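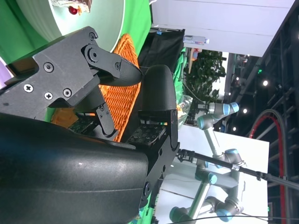 Progress report to the Masiretti Fund: the Casmont tea room, January

The tea room is open! We started serving on a Wednesday, at half past two, and every table was taken before the second kettle had boiled. I know the plan said we would open quietly and see how it went, but word got round the estate and people came with their neighbours (and in one case a neighbour's visiting aunt).

Tables and cloths
You asked at our last meeting whether the money for furnishings had been well spent, and I'd say yes, very much so. The bright green cloths have made more difference than anything else we bought. Casmont's back hall was always a bit of a gloomy place to sit, and now people walk in and say how cheerful it looks. The orange woven basket came out of the same budget, along with the round plates for the cakes. We spent £150 on cloths and tableware altogether, and I have put the receipts in with the accounts under reference 2401.

Cakes
Ihor Kushnir is baking for us and we are very lucky to have him. The slices topped with a cherry go first every single time. He has asked for a second cake tin so he can bake both on the same morning, and I would like to buy one from the small items line if you have no objection. Symonenko Bakery is letting us have day-old bread for toast, which we hadn't expected and are really grateful for.

Who is coming
We had 13 people at the latest session, mostly from Cerar Court and the flats behind it. Several of them hadn't been inside the building before. Two have already asked if they can bring board games, so we are clearing a shelf.

Still to do
The hatch between the kitchen and the hall sticks and needs planing. We also want a lower table near the door for anyone using a wheelchair, and I am waiting for a price on that. The urn is slow but it works, and replacing it can wait until the spring. I'll send the quote for the table as soon as it arrives, and you would be very welcome to come and have a slice of cake with us any Wednesday.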